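Kollgate Serviced Flats
Guide for residents, section 4: The kitchen

4.1 Before first use of the refrigerator

The refrigerator is left switched off and propped open between lets. Carry out the steps below on the day you move in, before you bring any shopping home.

1. Take out the folded cloth that holds the door open and put it in the drawer under the sink.
2. Check that the shelves are pushed fully back. A shelf that sits forward will stop the door closing.
3. Wipe the inside with warm water and a little washing-up liquid. Dry it with a clean cloth.
4. Push the plug fully home and switch on at the wall. The inside light should come on when the door is opened.
5. Turn the dial to 3 and close the door.
6. Leave it closed for 4 hours before putting food in.

Note: If the refrigerator has been moved or tilted, let it stand upright overnight before switching on.

Caution: Do not run the refrigerator from an extension lead. The wall socket is for the refrigerator only. The kettle has its own socket beside the hob, rated at 3000 W.

4.2 Setting the dial

Setting 3 suits most households. In July and August you may need 4, mainly in the top-floor flats on the Narnmont side, which get the sun until evening. Change the dial one number at a time and wait until the next morning before changing it again.

If milk freezes at the back of the shelf, turn the dial down by one. If the motor runs without stopping, check the door seal first (see 4.5).

4.3 The table beside the refrigerator

The table is there for unpacking and for setting things down while the door is open. It is not fixed to the wall.

1. Place the table so that the refrigerator door opens fully without touching it. Open the door slowly the first time to check.
2. Lift the table to move it. Do not drag it, as the feet will mark the floor.
3. Check that it stands level. If it rocks, turn the adjusting foot at the back until it stops.
4. Keep the clear space in front of the refrigerator at 600 mm or more.

Caution: Do not put hot pans straight on the table top. Use the cork mats from the Mernen box in the cupboard.

4.4 Storing bottles

Bottles go in the lower door rack. The upper rack is for jars and small cartons and will sag if it is loaded with drinks.

1. Unpack bottles on to the table first, with the refrigerator door closed.
2. Check each cap is tight. Screw caps often loosen in a shopping bag.
3. Wipe the base of any sticky bottle.
4. Open the door and load the rack from the hinge side outwards, with the heaviest bottles nearest the hinge.
5. Close the door gently. If bottles knock together, move one to the shelf.
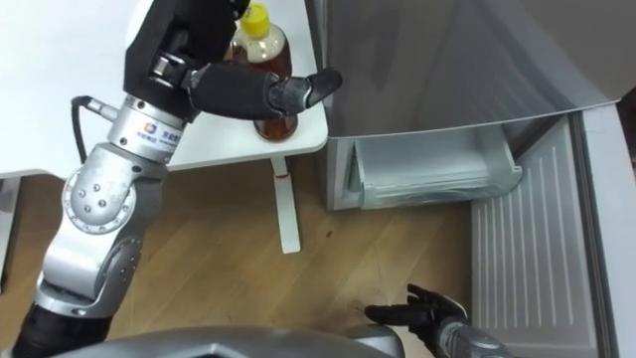
Bottled tea and other soft drinks can stay out at room temperature until they are opened. After opening, keep them in the door rack and follow the date advice on the label. Stand bottles upright – a bottle laid on its side will leak sooner or later, and the liquid runs down behind the salad drawer where it is awkward to reach.

Note: Glass bottles must not go in the freezer compartment.

4.5 Cleaning the floor and door seal

The floor is light wood and shows spills quickly. Wipe them up at once with a damp cloth, then a dry one. Do not use a steam mop.

Clean the door seal once a month with warm soapy water, working into the folds. To test it, shut a strip of paper in the door and pull. There should be some grip all the way round. New seals are ordered from Kakakhel and normally take a week.

Faults: leave a note for Ettore Marchetti at the front desk, with your flat number. For replacement shelves, racks or mats, ask for Bushra Kazmi in the stores office, mornings only.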